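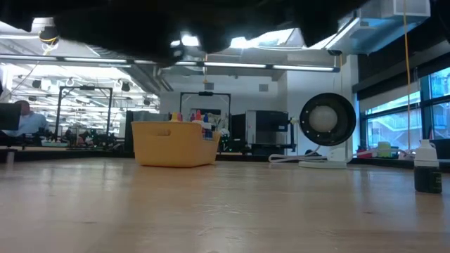
Gripper above the tabletop at the Guvau lab, with bottles in the yellow basket.

About Guvau

Guvau tests robot grippers and arms for companies that plan to use them near people. We run the equipment on ordinary tasks, record what fails, and write up the cause. We do not sell robots, and we do not take a commission from companies that do.

Most of our work is on small-object handling: bottles, boxes, pouches and cables on a table. Faults in this type of work are usually minor. A bottle tips, a grasp misses, a cable catches on a finger. The ones that matter are the faults in which the arm goes on moving after it should have stopped.

The August fault

Our current test rules date from a fault in August, during a bottle-sorting run for the Gornex project. The task was to lift a capped bottle from a basket and stand it on the table. During one lift the gripper lost its grip signal for 2 seconds. The controller read the missing signal as an open hand and sent the arm back down for a second attempt. The bottle was still between the fingers. It was pressed into the rim of the basket, the cap split, and the contents ran across the table and into a connector.

The protective stop did not trip. Its force limit had been set for a heavier tool and left in place after a tool change. An operator pressed the emergency stop. There were no injuries. The arm was out of service for 25 days while the connector and one wrist joint were replaced.

We found two causes:

Signal handling. A lost grip signal and an open hand produced the same value. The controller had no means of telling them apart.

Setup control. The force limit was stored with the arm and did not change with the tool. The checklist asked if a limit was set. It did not ask for the number.

What changed

A lost signal now stops the arm and holds the grip. Motion resumes only after a person resets it at the cell.

Force limits are stored with each tool. If the tool and the limit do not match, the arm will not power up.

The emergency stop is tested at the start of every shift, and the result is entered in the log.

Liquids used in testing stay capped. Connectors below table height have splash covers.

We repeated the Gornex task for 3,000 cycles under the new rules, with signal loss introduced on purpose in 635 of them. The arm stopped and held in every case. One bottle slipped during a hold and was logged as a separate fault. That report is still open.

How we work with clients

Each client receives the full fault log, including faults caused by our own staff or setup. Fung and Levitz, our two longest-running clients, also send their engineers to watch test runs. Visitors stay outside the marked area while an arm is powered.

We publish a short report on any fault that stops a cell for more than a day. Client part numbers are removed before publication. The raw logs are kept on site and can be read by appointment.

Page last reviewed 2026-07-26.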